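Working Alongside the Bench Arm: A Guide for Kitchen Staff
Ballham Catering Services, Staff Procedures
Last reviewed in June

This guide applies to all employees rostered at the Turnham kitchen. It sets out how to prepare a bench for the robotic arm, how to hand over a task, and how duties are allocated once the arm is in regular use.

Before you start

You must have completed the 4-hour induction. Check that your name appears on the authorised list beside the roster. Employees who are not on the list may work in the kitchen but must not start, pause or reset the arm.

Step 1. Clear the bench. Remove knives, glassware and loose cloths from the arm's reach.

Step 2. Set out the bowl. Place one bowl at a time on the countertop, upright and well back from the front edge. Do not stack bowls.

Step 3. Select the task on the Strömberg panel and confirm the bowl size. Stand clear before pressing Start.

Step 4. Watch the first approach. The gripper should come down close to the rim. If it is heading for the centre of the bowl or the bare bench, press Pause and repeat Step 2. 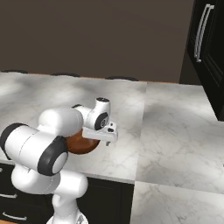

Simulated view: gripper over the right edge of the bowl.

Step 5. Record the result. Enter completed and paused tasks in the shift log. Paused tasks are not counted against any employee.

Changes to your duties

The arm takes over repetitive bowl handling during the morning prep period. During the trial it completed 1,084 handling tasks, and 14 employees were moved from continuous bench work to a rotation covering plating, stock checks and arm supervision. Classifications and rates of pay are unchanged. Time spent supervising the arm is ordinary working time and must be rostered as such.

Employees who do not wish to supervise the arm may ask for other duties in the rotation. Requests should be made in writing to the shift supervisor before the next roster is issued.

Faults and injuries

Press the emergency stop, leave the bowl where it is and notify the shift supervisor. The arm must not be restarted until the supervisor has signed the log.

Related procedures: Bench Cleaning; Shift Log Entries; Rotation Requests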